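Cardboard divider tray for sorting small stuff, how do I keep the slots from leaning?

Posted in Home Organizing > Paper and Small Items

dunlop_rd
Trying to finally deal with the little paper things in this house. Gift cards, punch cards, claim tags, foreign bills left over from trips, seed packets. All of it lives in one kitchen drawer and I can't find anything. I got a cheap cardboard tray with dividers from a box place and it worked for maybe two weeks, then the partitions started to lean and now the cards slide under them and end up in the wrong slot. The outside walls are fine. It's only the thin pieces inside.

Do I glue it? Tape? Buy plastic? Also no idea how to decide what goes in which slot, I keep changing my mind. Tray sits on a table that we also use for work so it has to move around some. Don't want to spend a lot, the Higuchi acrylic one is 57 dollars which is silly for a drawer of punch cards.

3 replies, sorted by most helpful

Don't glue it yet. Glue makes it permanent and you already said you keep changing your mind about slots. What you want is for the cross pieces to be snug where they meet the long divider in the middle.

Pull it all out. Empty tray, flat table. Look at the notches. If they're crushed or too wide the piece will lean no matter what, and you can fix that with one wrap of paper tape on the edge of the notch so it grips again. If a notch is really chewed up, flip the piece end for end, or cut a new one out of a cereal box. Cereal box is thinner than you'd think but OK for cards.

Then the bottom gap. Cards slide under becuase the dividers don't reach the floor of the tray. Push them down hard all the way along. Still a gap? Cut a sheet of felt or a folded paper towel to fit the bottom and press the dividers into it. Fixed mine.

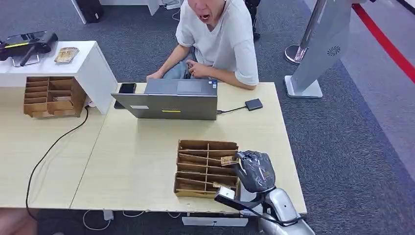
Nabila Ngui

Corrugated tray like this kind, one divider front to back and the rest going across, narrow compartments. Small flat things want to go in on edge, so you can grab the top. Something small tucked way down in a slot is a pain to get back out, so if your cards are a lot shorter than the walls put a strip of folded cardboard under them to bring them up.

For what goes where, I quit labeling by type. Front row is stuff I use every week, back row is stuff I'd be annoyed to lose. Foreign bills in the back. Punch cards in front. Leave two slots empty on purpose, they fill up, you'll see what with.

Pencil on masking tape for labels, not marker. And if it shares a table with a laptop and chargers give it one side and keep it there. Mine kept getting shoved around by the power cord untill I moved the cord to the other side. When you carry it, hand under the bottom, never lift by a divider.

Oh and fold bills once only. Folded twice they spring open and push the dividers over, could be half your leaning problem right there.

Edit: someone messaged about size. Measure your longest card plus a finger width. Don't go by the box listing, the listing on mine was outside size and I lost a bunch to the walls.

Marked helpful by 200 members

planter_of_beans
plastic. just get plastic. Planamora has a drawer one, not pretty but it doesn't lean. cardboard gets soft if your kitchen is steamy, mine did

dunlop_rd
ok did the tape on the notches and the paper towel in the bottom. way better. two pieces were too far gone so cut new ones from a cracker box. Folding thing was right too, had a wad of bills folded in four jamming up one side. Still deciding about the seed packets, they're too tall and stick up over everything

Satov_fan
seed packets go in a shoebox standing up, with the month on a card in front of each bunch. they don't belong in with gift cards imo. Also throw out the expired punch cards before you build slots for them, I did that second and had to redo the whole tray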